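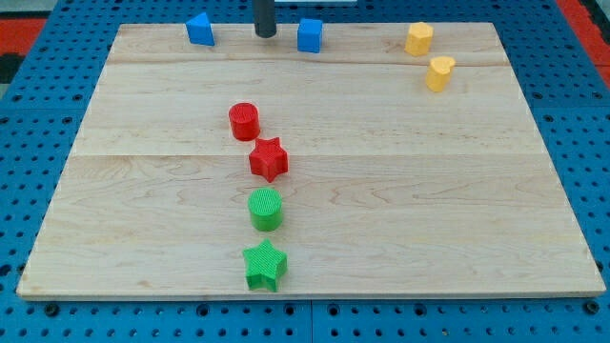 Search the help pages Enter keyword Go

Block Sorting Cell: Frequently Asked Questions

Last updated: November 2, 2023

Print this page | E-mail this page

These are the questions which operators send to us most often about the sorting cell in the Falthorpe workshop. If your question is missing, please write to Kamarul Pasaribu.

Must the wooden board be screwed to the table?

No. It lies flat on the perforated blue surface. Before the first run of the day, push it gently against the two locating pins and check that it does not rock. If it rocks, lift it and look for chips or a lost screw under it.

Can I use another board?

Please don't. The pick height in the Drarnex controller is taught for the maple board. With a thicker board the arm will press on the blocks. If the board must be changed, do the height teaching again from the start.

How do I teach the height again?

Put the controller in manual mode and set the speed to the lowest step. Place one cylinder in the middle of the board. Bring the arm down slowly until a sheet of paper can still slide between the tip and the block, then save the point. Repeat it with the cube near the far edge. The two values should be almost the same - if they are not, the board is not level.

Which blocks belong to the set?

Cylinders and stars in red and green, the triangle and the cube in blue, the octagon and the heart in yellow. Colors from other sets can confuse the vision program, so keep them in their own box.

Why does the arm miss the stars more often than the cylinders?

A star has to be gripped at the correct angle, and for a cylinder the angle does not matter. Run the rotation check in the Domico menu. In July we had this problem for a full week and the reason was a loose coupling at the wrist.

The tops of some blocks are rough. Should I sand them?

No, leave the print texture as it is. Wipe the blocks with a dry cloth only. Alcohol is for the gripper.

How often is the gripper cleaned?

Every 200 picks, or when the message appears. Stop the cell and wait 60 seconds before you reach in. The counter must be set to zero by hand after cleaning. One time we found it at 2,570, so please look at it when your shift begins.

Where do I order spare parts?

From the Phuthong store, with the part number from the inside of the cabinet door. Pins and gripper pads are normally in stock. Couplings must be requested by e-mail.

Print this page | E-mail this page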